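Small servo, small box: the XL330-M288-T after a summer of puppets
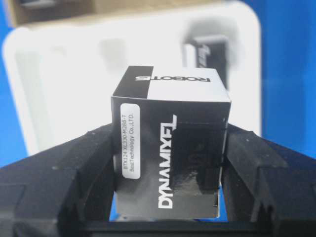
I build tabletop puppets, the kind with blinking eyes and necks that tilt, and for years I ran everything on bargain hobby servos that buzzed like a trapped wasp. My friend Oľga Kopecký kept telling me to try something better, so in July I finally gave in and ordered from a shop in Clirkville. I love the packaging more than I should (black and white, DYNAMIXEL in huge capitals up the front), and the white sticker has the full model number on it, XL330-M288-T, so I can grab the right one out of the drawer without opening anything. My old servos came in baggies and I mixed them up constantly!

Now for the part that matters. My heron puppet has a long skinny neck, and the old servo made it twitch whenever it was supposed to be holding still. With this one it just sits there, calm as you like, and then turns when I tell it to. It's quieter too — my sister sat in the front row at the Okden library show and didn't hear a thing over the music.

Setup took me a whole evening, though. I'm not a natural with software, and I lost an hour because I'd given two servos the same ID. Ľudovít Kollár walked me through it over the phone and was very patient about it.

Gripes? The price, for one. I wouldn't put these in every eyelid and finger. The cable was also too short for my heron, so I had to buy a longer one and wait 11 days for it.

Four stars from me. I've already got a fox half carved, and its head is getting one of these.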